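4. Acoustic Leak Localization in Pipe Networks

4.1 Platform and sensing payload

The inspection platform used in this study is the Clistley crawler, a tethered vehicle built to travel inside water mains while they remain in service. The crawler carries two hydrophones, one at the nose and one on the tail boom, together with an inertial unit and a wheel odometer. Sound from a leak reaches the hydrophones at different times, and the sign of that difference indicates whether the leak lies ahead of the vehicle or behind it. As the crawler passes the leak the sign reverses. The position at which this happens is taken as the first estimate of the leak location.

In straight pipe with no fittings this estimate is usually good enough to dig on. In older networks it is not. Tees, valves and changes of pipe material all reflect sound, and a reflection can cause the sign to reverse at a place where there is no leak. Prendergast reported the same effect in an earlier bench study and removed it by slowing the vehicle near known fittings. That approach requires an accurate map of the network, and the maps supplied for the Edville district were found to be incomplete — several repairs had never been entered.

4.2 Localization method

We treat the leak position as an unknown with many candidate values along the pipe. Each candidate is given a weight, and the weights are updated whenever a new pair of hydrophone readings arrives. A candidate that predicts the measured delay gains weight, and one that does not loses it. Reflections are handled by allowing each reading to come from either the direct path or a single reflected path. Paths with more than one reflection are ignored, as their energy was below the noise floor in all of our bench tests.

Odometer slip is the main source of error in the vehicle position. Slip is estimated from the disagreement between the wheel odometer and the inertial unit and is added to the spread of the candidates at each step. When the crawler reverses over a section it has already covered, the two passes are combined, and the spread is reduced accordingly. No operator input is needed during a run, although the operator may stop the vehicle at any time from the surface unit.

4.3 Visual confirmation

Acoustic estimates are checked with a forward camera before a location is reported. The check is performed by the Drindotard module, which compares a short image sequence with a model of undamaged pipe wall and raises a flag when the two differ. The module does not attempt to name the defect. It returns only a score and a position along the pipe.

Wall deposits are a known difficulty. Tubercles, biofilm and mineral scale produce strong local contrast and can be scored as cracks. Wihongi suggested training the module on a wider range of surfaces so that texture alone would not drive the score. We followed this suggestion and added rendered views of further surfaces to the training set, labeled as undamaged. Figure 6 shows a ceramic plate on a wooden table.

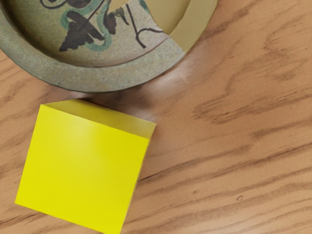
Figure 6. Ceramic plate with speckled glaze and painted motif.

The training set contained 1,189 rendered views and 421 pipe wall images taken from earlier inspections. The two groups were kept separate when the validation split was made. Thin dark lines in the rendered views were left in place. Removing them would have allowed the module to treat any narrow line as a defect.

4.4 Limitations

The method assumes that the speed of sound in the pipe is constant between access points. This does not hold where a plastic section has been inserted into a cast iron main, and the resulting bias is not corrected in the present version. A second limitation concerns flow noise. At high demand the noise from the tether rises in the same band as the leak signal, and the weights converge slowly or remain spread over a long section of pipe. Runs in the Edville district were therefore made at night, starting at 1 a.m., when demand was low.

The camera check is also limited by water clarity. If the score cannot be computed, the acoustic estimate is passed on with its spread and marked as unconfirmed. The treatment of unconfirmed estimates in the error analysis is described in Section 5.2.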